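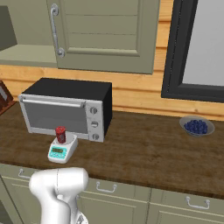

Kitchen 2, render from the side camera. Can on the scale, oven behind.

February, project notebook, simulation group. Entry started 14:10.

Carrying on from the batch that was left running over lunch. Task is the can lift: arm starts low in front of the lower cabinets, comes up over the front edge of the counter, takes the can off the scale and puts it down on clear counter to the right. Arm model is the white one, unchanged. Scene is kitchen 2 of the Plosach set, build from this morning, rendered in Trevix with the default lights.

Batch result: 200 runs, 47 failed. All the failures have a log. I have gone through them by hand and sorted them by the first contact that should not have happened.

Largest group: fingers touch the rim of the can on the way down, can tips, run ends. The descent is too fast for the last part and the finger opening is set from the can radius with almost no margin. Any error in the can position goes straight into a rim contact. Irja wants to widen the opening first and leave the speed alone so that we only change one thing. Agreed.

Second group: the wrist touches the oven door handle. The scale sits directly in front of the oven, so a grasp from above with the wrist turned the wrong way has very little room behind the can. Wustalier (the grasp planner, our fork) checks the fingers against the scene but uses a single box for the oven, and the box stops at the door. The handle bar sticks out in front of it. The planner therefore thinks the handle is free space and the physics disagrees. Three ways to deal with it:

a) make the box deeper so that it covers the handle and the knobs
b) add a second thin box for the handle only
c) use the proper mesh in the planner

(c) is slow on the lab machine and we plan a lot of grasps per run. (a) takes away space we need, and the scale is close enough that some good grasps would be rejected. Going with (b). The knobs can stay out of it for now as no run has touched them.

Third group, small: the can comes up and takes the scale with it for a moment. Friction between can and platform is set to the same value as can and finger. I think this is a leftover from when both used the "generic" material. The scale is also far too light in the model file. Bonifacio says the mass was filled in automatically from the volume with a default density, and nobody went back to it. He is weighing the real one in the Segura room tonight and will put the number in the file with a comment.

Rest: the arm clips the front edge of the counter on the way up. The start pose is below the level of the worktop and the straight line to the pre-grasp point passes too near the edge. I had assumed there was a via point in the script. There was one, in kitchen 1. It was written as an absolute position and was dropped when the scene changed. Need to write it relative to the counter edge so that it survives the next scene.

14:55
Opening widened, nothing else changed. Short run of 5 with the viewer on, only to see whether it looks sane. No rim contacts. One run put the can down partly across the line where the success region ends, and it was scored as a failure although the can was upright and still. That is a scoring question and it needs to go on the list for Irja, who wrote the check. At the moment the whole footprint of the can has to be inside. The Plosach rules text says "placed within the area", which could be read either way. Suggest we keep the strict version for ourselves and note the difference.

15:20
Handle box added. Position taken from the mesh by reading off the ends of the bar in the editor. First attempt was in the wrong coordinate frame (world, should have been oven) and the box ended up inside the wall, where it did no harm and no good. Second attempt correct. Visual check with the collision shapes turned on: box covers the bar along the full length of the door. Committed as a separate change so it can be taken out again.

For anyone adding shapes after me: the oven origin is at the bottom centre of the body. It is not at the hinge of the door. The drawing on the whiteboard is out of date on this point and I have wiped that corner.

15:45
Looked at the distractor question. The bowl of blueberries is far to the right by the window, well clear of the oven, and so far no run has gone near it. It still costs physics time because every berry is a separate body. Bonifacio's suggestion is to freeze them until something comes within reach of the bowl. Trevix has a sleep flag for this, but the contacts between berries keep waking each other. Options are a higher sleep threshold or one rigid heap with the bowl. For the can lift the rigid heap is fine. For the later task, where the bowl has to be moved, it is not, because the load will not shift. I will make two versions of the bowl asset and let the task file choose.

The knife block on the left stays as a fixed body. Same for cupboard and drawers. The drawers have joints in the model but they are locked in this task, and I have checked that the lock is set in the file and not only in the viewer. Last month it was only in the viewer and we lost an afternoon.

16:10
Camera. The side camera gives us the can, scale and oven but only the lower part of the arm at the start pose. Fine for checking the layout, not much use for debugging a grasp. Irja is adding a second one above the counter. It must not be passed to the policy, as the competition allows a fixed set of views and this would not be one of them. Put it under the "debug" group, which the exporter skips.

Lighting left alone. The dark counter and the red can are easy to separate, so colour segmentation works better in this kitchen than it has any right to. Do not draw conclusions from it. The vision people should get the randomised counter textures before they report anything.

16:40
Via point rewritten relative to the counter edge. Height above the surface is now a parameter in the task file. The front edge is read from the scene description at load time, so a kitchen with a deeper worktop should need no edit. Tested in kitchen 1 and kitchen 2. In kitchen 1 the path is the same as the old one to within what I can see in the plot.

Side effect: the approach is longer and the time limit is unchanged. No run has timed out yet but the slow ones are closer than I would like.

17:05
Started the full batch again, 200 runs, same seeds as before, so that the two can be compared run by run. Scale mass and platform friction are not changed in this one. Output goes in the shared folder under "lift_b". Please do not restart the lab machine.

Open points

Irja: success region, strict or loose. Overhead debug camera.
Bonifacio: weigh the scale, correct mass and friction, then rerun the third group only.
Me: two bowl assets. Time limit, ask for the Plosach value in writing. Update the whiteboard drawing with the oven origin.
Unassigned: the planner prints a warning on every load about a missing material on the scale display. Harmless as far as I know, but it fills the log and makes the real warnings hard to find.

17:15
Checked the first few results. Running, no errors in the log apart from the display material. Leaving it for the night.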